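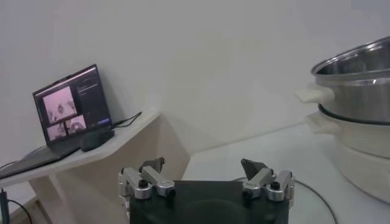 Gredum Two-Finger Kit

The Gredum Two-Finger Kit is a gripper set for small robot arms, sold together with a wrist camera and a recording program for a laptop. It is made for research groups and small companies that want to teach an arm simple work in a kitchen or a workshop. The kit was designed by the engineer Somkiat Paisan and is assembled in Rivport.

Design

The gripper has a broad black palm and two silver aluminum linkages, one on each side. The arms of each linkage turn on black pivot bolts and end in a dark, wedge-shaped fingertip pad. When the gripper is open, the pads stand wide apart and leave a large gap above the palm. The pads can be changed without removing the linkage. The kit includes 16 spare pads and a key for the bolts.

Software

The recording program is called Bozsik. It saves the movement of the arm and the camera views in one file, so that the operator can later watch them side by side. A session may be divided into shorter parts, and each part may receive a name and a note. Files made with the first version of Bozsik cannot be opened directly in the second version and must be converted before use.

Use

The kit is often used for tasks with household objects, such as pots, lids and kitchen appliances. The maker recommends a white or light gray table, and asks users to keep cables out of the path of the arm. A lid made of glass is considered a difficult object, as its edge is hard to find in the camera view. For such objects the manual advises a side light and a slow closing speed.

Versions

The first version had nine speed settings. The second version, named Merkance, has 32, and its palm is slightly lighter. The part number 1007 is used for the fingertip pads of both versions, which fit each other without changes.

Reception

Users have praised the easy change of the pads and the clear manual. The most frequent complaint concerns the pivot bolts, which become loose after long use and have to be tightened by hand. Some users also wrote that the camera cable is too short for larger arms. A longer cable was added to the list of accessories in April, but it is sold separately.

See also

Robot end effector
Parallel gripper
Teleoperation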